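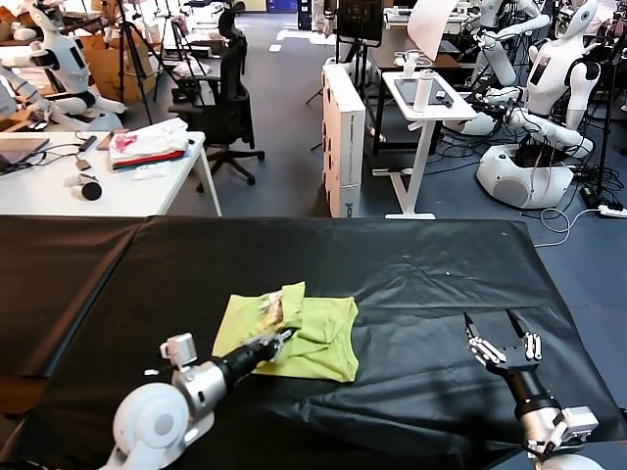

Gondasano clothing swap back on, Fri 18 November, doors at 10. Same hall as September, side entrance this time, front steps still being fixed.

Bring up to 27 items, clean and folded. Shirts, coats, kids stuff all fine. No shoes, no underwear. Entry free, tea and cake extra.

Domnica Chiriac is running the coat rail again and says winter sizes went fast last time, so come early. "We had 200 people through and ran out of hangers by lunch," she said. Spare hangers very welcome, wire ones too.

Bus 51 stops outside. Parking is tight becuase of the market. Leftovers go to the Jemo thrift store on Monday. Questions to Florin Costache at the hall desk, mornings only.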